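Forum Stura - Logiciel - Perception et commande
Sujet : Poses des pinces manuelles qui sautent quand les deux mains se rapprochent

leo_deli
Bonjour à tous. Je m'excuse d'avance pour mon français, j'écris depuis Thessalonique et je relis chaque phrase deux fois.
Nous enregistrons des démonstrations avec deux pinces tenues à la main, un marqueur sur chaque base. L'estimation de pose tourne à 30 Hz. Quand les mains sont écartées, tout va bien. Quand elles se rapprochent, l'orientation de la pince droite bascule d'un coup, puis elle revient. Dans la trajectoire exportée cela donne un pic, et la politique apprend ce pic. J'ai déjà refait l'étalonnage avec l'outil de Breden, sans aucun changement.
Leonidas Deligiannis

mvasseur
Ambiguïté planaire classique. Un marqueur carré vu presque de face donne deux solutions de pose avec des erreurs de reprojection très voisines, et ton solveur prend la meilleure à chaque image sans regarder la précédente. Garde les deux et choisis celle qui est cohérente avec l'image d'avant.

tournevis_bleu
Pas d'accord. Moi je mettrais un filtre passe-bas sur la rotation et je passerais à autre chose. Sur notre projet Gellico on filtre tout à la sortie et les pics ne gênent plus.

mvasseur
Un filtre étale l'erreur sur les images voisines. Tu ne vois plus le pic, mais la pose reste fausse plus longtemps.

leo_deli
Merci pour les réponses. J'ai essayé le filtre ce matin : le pic est plus petit, mais la fermeture des doigts arrive en retard par rapport au mouvement du poignet. Pour la saisie de petits objets cela ne me convient pas. Je joins une vue de la prise, avec la pince gauche fermée sur la pièce blanche et la droite vide. 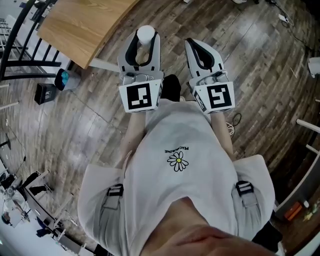
Quel seuil faut-il mettre sur le rapport entre les deux erreurs de reprojection ?

Commence à 1,5 : si la deuxième solution a une erreur au moins 1,5 fois plus grande que la première, tu acceptes la première, sinon tu laisses décider la continuité temporelle. Ensuite tu ajustes sur tes propres séquences.

chrysoula_b
Bonjour, je travaille sur la synchronisation chez Björklund. Je suis d'accord avec mvasseur pour les deux solutions, mais je vérifierais d'abord les horodatages. Chez nous, l'ouverture des doigts et la pose étaient datées par deux horloges différentes, et nous avons longtemps accusé le filtre à tort. Leonidas, est-ce que tu dates l'image à la capture ou à la réception ?
Chrysoula Bakalis

leo_deli
À la réception - je n'avais pas pensé à cela. Je vais corriger ce point avant de toucher au reste.

tournevis_bleu
Bon, alors le retard ne venait peut-être pas de mon filtre. Je le défends encore un peu.

leo_deli
J'ai daté à la capture et j'ai relancé l'export sur 24 séquences. Avec le choix par continuité, il reste deux basculements, tous les deux au début, quand il n'existe pas encore d'image précédente. Pour ceux-là je pense parcourir la séquence à l'envers. Est-ce que quelqu'un l'a déjà fait ?

mvasseur
Oui, hors ligne ça marche bien. Pars d'une image où le rapport est franc et propage dans les deux sens.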